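Skunport: README

Case handling recordings from the Engebretsen robotics club, student project team

Last edited 28 June 2020

What's in this folder

Skunport is the set of recordings our team made for the case handling task in the club's automation project. There are 2,768 short clips, recorded over 151 sessions, with one robot arm and a black hard-shell case on a white tabletop. Students drove the arm by remote control for every clip. No clip was made by a trained program running on its own.

We collected the recordings so next year's team can start training without spending the first half of the year at the controls. Please read the whole file before you copy anything. The notes on sessions and labels explain most of the errors people run into.

The task

Each clip belongs to one of 3 task types:

- approach: bring the gripper to a named object on the table and stop
- lid: open or close the case
- move: shift the case to a new position on the table

The task type is written in the session sheet and again in the clip's own text file. If the two disagree, trust the text file. It was filled in straight after the clip, and the sheet was often caught up at the end of the day.
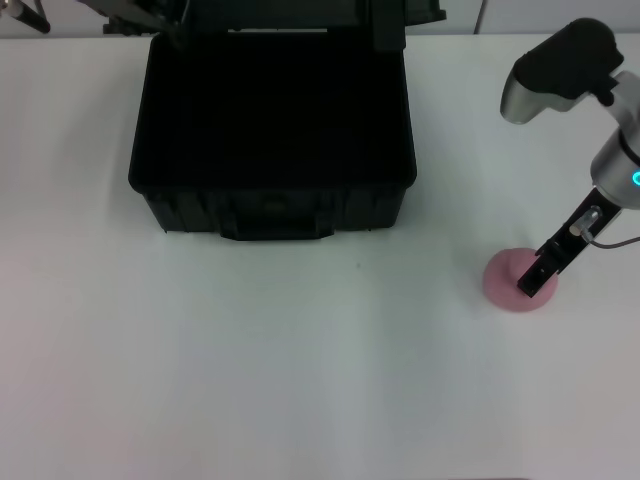
Overhead view, case open, gripper down on the pink object.

Views

Clips come with an overhead view and wrist views. The overhead view shows where the case is sitting and whether the lid is up. The wrist views are better for the last bit of an approach, when the arm gets in the way from above.

The views are saved as separate files with matching clip numbers. They start within a fraction of a second of each other but they aren't locked together, so line them up with the time column before training. The script called align does this. It writes a new folder and leaves the originals alone.

The case has a small white label on its lid. Don't plan on reading the label from a wrist view. At the size we saved, the two lines of print are a blur. It still makes a good visual marker, and two of our early tests used it to estimate which way the lid was facing.
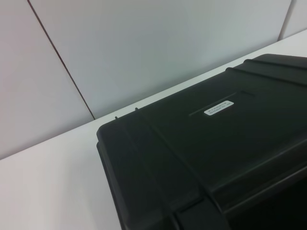 Sessions and splits

A session is one sitting at the controls by one driver. Session folders are numbered in the order they were recorded, with no gaps. Drivers are listed by number only, and the club doesn't keep a key.

We split by session, so clips from the same sitting never land in both training and test. The first version of the set was split by clip. Results on that version looked much better than they should have, and any score from before the change should be thrown out. The lists are in the splits folder as plain text, one session number per line.

The test sessions were picked at random after recording was finished. All 3 task types are in both parts, but lid clips are a bit thin in the test part. We didn't fix this by hand.

Labels

Every clip has one of 4 result labels:

- done: the driver finished the task as written
- part: the driver got some of the way and ran out of time
- fail: the object slipped, tipped or was missed
- void: something went wrong with the recording itself

Labels were given by the driver and checked by a second student watching the replay. When they disagreed, the clip was watched again and the lower label was kept. Void clips are still in the folder because the arm positions are often fine even when the video isn't. The loader skips them unless you turn them on.

Known problems

Many wrist clips look almost the same for long stretches. The case barely shifts in view while the driver is lining something up, and a model trained on every picture will see a lot of near copies. We keep every third picture for training. The full-rate files are there if you want them.

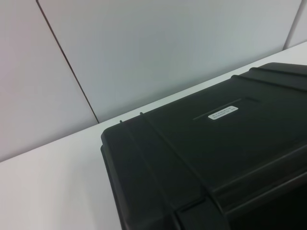
The Lultport team wrote back after trying an early copy: "We thinned it out more than you did and lost the slow part of the approach. Your arm moves so little near the case that the useful bits went with the copies. Could you thin by how far the arm has moved?"

We tried it and they were right about the approach clips. The thin script now has a distance setting as well as a count setting. The count setting is still the default so that older results can be repeated.

Dark plastic is the other problem. The front of the case near the latch goes close to black in the wrist views, and edges there are hard to pick out. Brightening the pictures helps a little on the ribs and does almost nothing in the deepest shadow. Edge-based methods should stick to the lid and the far side.

The background hardly changes. It's a pale wall made of panels, with thin seams between them, and a model can learn to use the seams to work out where it is. Crop or shift the pictures during training if you plan to use another room.

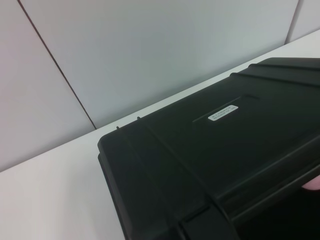 Wrist view, lid label and ribs, with a bit of pale pink at the right edge.

Running the baseline

The baseline is called Flavik and lives in its own folder. It takes the wrist picture and the arm position and predicts the next small movement. To run it:

1. Copy the settings file and put in the path to your copy of the recordings.
2. Run align, then thin.
3. Start training with the small settings first. If the loss doesn't drop in the first pass, check the colour order of the pictures.
4. Run the test script on the test sessions only.

Scores go into the results file in the same folder. Add a new line for each run and leave the old ones.

Use and changes

Club members and other school teams can use the recordings for study and competition work. Please name Skunport in your report. Don't post the full set on a public site without asking the club first.

Corrections to labels are welcome. Send the clip number, the old label and the one you think it should be. The next round of fixes goes in during August, and the version number at the top of the change log will go up then.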